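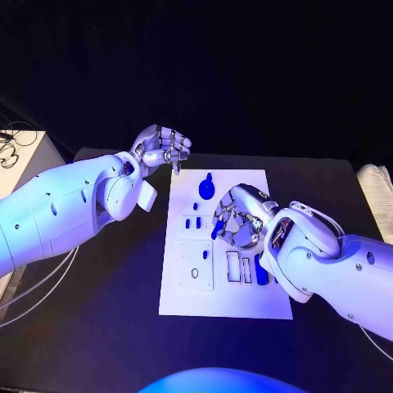

Why does my old turnpike end up in the river every time I load the second sheet, a reader asked under the last version of this guide. Same cause nearly always: tie points put on things that moved. So section 4 is rewritten. Read the whole thing before touching a sheet you care about.

4. Lining up an old road sheet in Laltine

Before you start

Scan finished and saved, not still on the scanner's memory card. Modern base map of Gravness switched on. Sheet number written down somewhere, you get asked for it in step 2 and can't go back without losing your place.

Note: sheets before the Zikel Road cutting was dug show the old line over the hill. They look wrong against the modern map. They are not wrong. Don't drag them to fit.

4.1 Load the sheet

1. File, then Add Old Sheet. Pick the scan.

2. Type the sheet number. Just the number, so 676, no letters, no "sheet" in front.

3. Wait for the gray bar to finish. Big scans are slow. Clicking again loads it twice and then you have two copies on top of each other and neither one moves properly.

4. Set see-through to 20. You can change it later.

4.2 Place the tie points

A tie point says "this spot on the old sheet is this spot on the new map." Pick things that stayed put.

Good: church towers, milestones still in their original place, the corner of the Ekpo Bridge abutment (north side only).

Bad: pub signs, river banks, field gates, any toll house. The Zikel toll house was taken down and put up again further along when the road was widened, and it has wrecked more sheets than anything else on the map.

1. Click Tie. Cursor turns into a cross.

2. Click the spot on the old sheet first. Then the same spot on the modern map. Order matters.

3. Do the corners of the sheet before the middle. If there's nothing solid near a corner get as close as you can.

4. Keep going along the road itself. Bends are fine if the boundary walls are still standing. Straight bits are no use, you can slide along them all day.

5. Look at the fit number at the bottom right. Lower is better. Over 17, don't save. Find the worst point (shown in red), delete it, try again.

CAUTION: Delete Point removes one. Clear removes the lot and there is no undo. The buttons are next to eachother. Yes we've asked for them to be moved.

4.3 Trace the road

1. Switch to Trace. Lock the sheet first (padlock, top left) or you'll pull it out of line.

2. Follow the center of the road, not the hedge.

3. Stop the line where the road was cut, diverted or bridged. Start a new line on the other side. One line per stretch, otherwise the whole length gets the same opening date.

4. In the Source box put where the route comes from: survey, turnpike minutes, rate book. "Local knowledge" is allowed, but say whose.

5. Bridges go in as their own record. Crossing over or passing under, tick one. The approach ramps belong to the road.

Note: planned roads that never got built go on the Proposed layer. The first Gravness bypass is there already, dont add it again.

4.4 Save and send

1. Save Draft. Not Publish.

2. Turn the modern map off and look at your line against the old sheet alone. Then the other way round. Any stretch that runs through a building, zoom in and check it.

3. Send for Check. Needs 2 sign-offs before it shows on the public map.

4. If it comes back, the reason is under the speech bubble. Fix and resend the same draft. A fresh one goes to the bottom of the pile.

If the sheet still won't fit

Paper stretches. Folded sheets are worst along the crease. Try Split Sheet, cut along the fold and tie each half separately.

Still off at one end only? Check the scan wasn't trimmed. Still off everywhere, check the sheet number, then check you haven't loaded the reduced edition, which has its own scale setting (section 6).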